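Two weeks with the Erent home simulator

November 30, 2024

My colleague Leonor Neves asked me if Erent is worth the money for a small team like ours. The license costs 323 euros per year and includes 30 household tasks, from opening doors to putting things away. I tried it at home, on my old computer.

Doors first

I began with the double doors, because our own robot always has trouble with handles. The lever handles are small and the room behind is very bare, so there is little to distract a vision model. 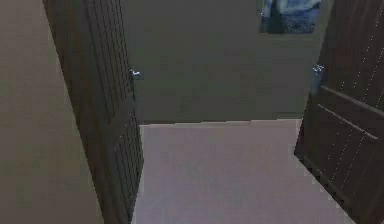 The bedroom

I liked this room much more. The panda and the headphones lie on a spotted cover, and a black object on black spots is a good test for any detector. Mine confused them often, I must admit.
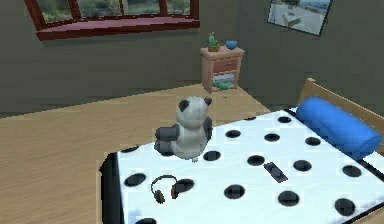

Loading a room took me 2 minutes the first time, later much less. The manual is short, and for the camera settings I had to write to support. Ilídio Prata answered me the same evening, very kindly. The textures look a bit blocky when you come close, and I hope they improve this in January. For training I made 4,000 episodes without one crash, so I told Leonor yes, but only for one license.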